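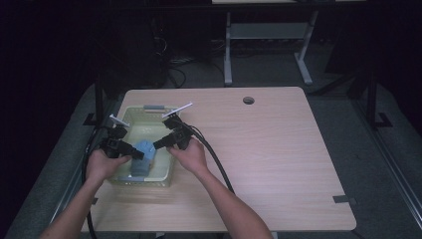
1/ Open day at Hunenetti, running thread

Got in a bit after 10. Sign-in sheet, sticker, a lanyard I did not need. They're showing how they teach arms to pick stuff up and the first stop is people doing it by hand. Black grippers, one per hand, thin white stick on top of each. Shallow green basket, soft blue thing in it. Squeeze from both sides, lift, put down, again.

2/ Was told this job is called Nonetora. Didn't catch why. The other one, Ero, is drawers and doors, that's after lunch.

3/ Soon-im Choo is running the demo. Talks fast, I type slow, so bear with me. She says the target is 182 good takes per item before they train on anything. "Good" means both fingers meet the thing at the same time and nobody's elbow hits the table.

4/ Someone asked why not just drive the arm with a joystick. Her answer: tried it, slow, and people get stiff and wierd. Hands are faster. New folks need 20 practice grabs before theirs get kept.

5/ The cables get a lot of talk. Every gripper has one hanging off it and you learn to keep yours out of your own way. One guy from Villalobos (they make packing lines I think?) asked about wireless. Soon-im: "ask me in September."

6/ They let visitors have a go!! Heavier than I thought. The trigger is light though. My first try I pushed the blue thing into the corner of the basket and had to chase it. Second try fine. Third try I was showing off and dropped it.

7/ Tip if you come to the next one: go slow on the way in. Everyone rushes the reach and then fumbles the close. Also elbows. Also wear short sleeves, mine kept catching

8/ Soft stuff is the hard stuff, apparently. A box sits there. Anything squishy changes shape when you touch it and then your next grab is a diffrent grab. They start with one item in the basket and add more later.

9/ Question from the back on how well the arm does after training. On this task, 91 out of 100 on their last run. The misses were mostly items flat against the basket wall. I asked what happens with a different basket and she said worse, quite a bit worse, they're on it.

10/ Lunch. Sandwiches fine, coffee bad. The Villalobos guy wants to know if any of this works on bagged salad. Long debate. No result

11/ Back for Ero. Only 2 of us stayed for the full thing which meant more turns each. Drawers are way easier than the basket imo, you just hook and pull. Doors not so much.

12/ Phone at 4% so stopping here. Will post my notes on the training part tonight if I can read my own handwriting. Reply if you want the signup link for the next open day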